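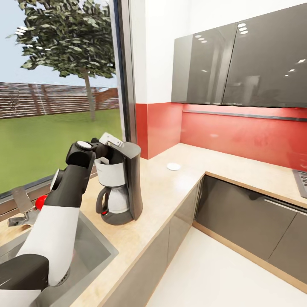
Call for participants: household task raters, Golura study on kitchen chores

Brurnunard is recruiting 52 adults to take part in Golura, a study of whether a robot arm can do ordinary kitchen chores to a standard a household would accept. Published success rates for such tasks are usually scored by the people who built the system. We want scores from people who make coffee, wipe counters and put dishes away every day.

What you will do

Participants rate recorded and simulated attempts at a fixed list of 13 chores. The list includes opening and closing the lid of a drip coffee maker, returning a carafe to its base, turning a faucet lever, and clearing a counter next to a sink. For each attempt you record three things: whether the chore was finished, whether you would have to redo any part of it, and whether you would leave the machine alone with it. The last item is scored on a five-point scale. Free-text comments are optional but are read and coded.

Attempts are shown from more than one viewpoint. Some views are from a fixed position in the kitchen. Others are close to the gripper and show very little of the room. Raters are asked to score each view separately before seeing the next one, and to mark "cannot tell" where the view does not support a judgment. A high share of "cannot tell" is a valid result and does not affect payment. 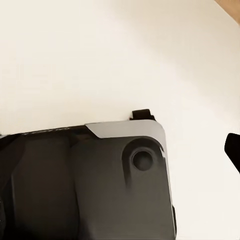 Macaraeg, a rater in the March pilot, wrote that the hard part was deciding what counts as done. A lid that is down but not latched looks finished until you try to brew with it, and I would call that a failure even if the software calls it a success. I would also like a way to mark attempts that worked but took longer than I would wait.

A field for elapsed time has been added to the rating form on the basis of that comment.

Time and payment

The full set contains 1,185 attempts, divided among raters. Each participant completes up to 110, in sessions of your own choosing over four weeks. Payment is per completed session, at a flat rate stated in the consent form. Partial sessions are paid pro rata.

Requirements

You must be 18 or older, do most of the kitchen work in your own household, and have a laptop or desktop computer with a stable connection. Phones and tablets are not supported by the rating tool. Experience with robots is not required. People employed in robotics or appliance design are not eligible for this round.

How to apply

Complete the screening form on the Clamow participant portal and select "Golura, kitchen chores" from the study list. Applications close Thursday, April 13, 2023. Applicants will be notified of the outcome by email, and training materials will be sent with the consent form.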